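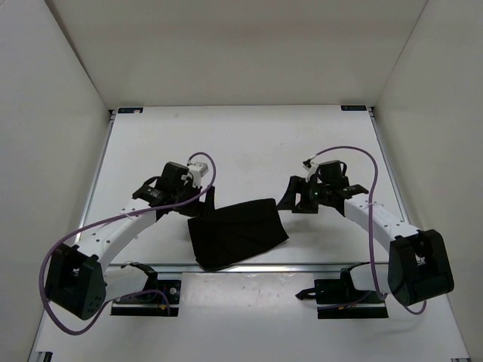 How long should the washer stand in its place before I run the first wash?

Give it 30 minutes upright if it came up the stairs on its side, and use that time to do the leveling in section 3. If it traveled upright the whole way, you can go straight on.

Section 3. Getting the Giveo level, connected and ready for dark clothes

I wrote this part after putting in three of these machines, two of them for my neighbor Hülya Saraç, who changed her mind about which side of the bathroom she wanted hers on. So I've made most of the mistakes already, and I've put them in as notes where they belong.

You'll need the flat wrench from the parts bag, a small spirit level, a bucket, an old towel and a flashlight. A second person is nice for step 2 (Tarık helped me, and we still scraped the baseboard).

3.1 Leveling

1. Take out the transport bolts at the back, all of them, and push the plastic caps into the holes. Keep the bolts! Tape them in a bag to the inside of a cupboard door.

CAUTION: Never spin the drum with the transport bolts in. The machine will walk across the floor and can damage itself badly.

2. Slide the washer to its spot. Push from low down, never on the door or the control panel.

3. Lay the level on top, left to right, and turn the front feet until the bubble sits in the middle. Then do the same front to back.

4. Press down on opposite corners. If it rocks, one foot isn't touching, so lower that one a little and check again.

5. Tighten the locknuts up against the cabinet while you hold each foot still. I forgot this the first time and had the whole job to do over a week later.

NOTE: Don't put rubber mats under the feet on tile unless you've tried it without them first. Hülya's machine was much quieter once we took hers away.

3.2 Water and drain

6. Run some water from the wall tap into the bucket before you connect anything. In an older building you may get a surprising amount of rust – keep going until it's clear.

7. Check that the rubber washer is sitting flat inside each end of the inlet hose. Screw the hose on by hand, then give it a small nudge with the wrench. Please don't lean on it.

8. Hook the drain hose over the standpipe and strap it there. The guide piece holds the bend for you, and the end should go only a short way into the pipe.

9. Open the tap slowly and feel around both joints with a dry finger. I look again with the flashlight after ten minutes, and once more before bed.

CAUTION: If there's any water near the plug or the socket, turn the power off at the breaker before you touch anything.

3.3 The empty run

10. Leave the drum empty, add half the usual amount of detergent and pick the Cotton Hot program. On my machine it takes 157 minutes, so start it when you'll be home.

11. Stay near for the first filling and the last spin. Some thumping at the start of the spin is normal. Steady banging means you go back to step 3.

12. Wipe the door seal with the towel and leave the door open.

3.4 Your first dark load

This is where I get the most questions, so I've gone into more detail than the leaflet does.

13. Sort out the blacks and navies and wash anything new by itself the first time. To test a piece, dampen an inside seam and press a white tissue on it. Color on the tissue means it goes in alone.

14. Turn everything inside out and close the zippers.

15. Choose Dark Care and leave the temperature at 30. I've tried it warmer and my black T-shirts went gray at the shoulders by November.

16. Use liquid detergent. Powder can leave pale streaks on dark cotton, mostly along the folds, and then you're brushing them off at the door when you're already late.

17. Fill the drum loosely, so you can still lay a hand flat on top of the clothes.

18. Take things out soon after the program ends, give each piece one good shake and dry it in the shade.

NOTE: If you do get streaks, don't add more detergent. Run Rinse and Spin once with nothing in the drawer. That fixed it for Dilek Özkan, who had been about to send her machine back!

NOTE: Dark Care spins more gently than the cotton programs, so clothes come out heavier with water. Thick towels can get an extra spin, but leave knits alone.

If the display shows E4 in any of these steps, the machine isn't getting enough water. Check that the tap is fully open and the hose isn't kinked behind the cabinet, then hold Start until it beeps. Cleaning the inlet filter is in section 5.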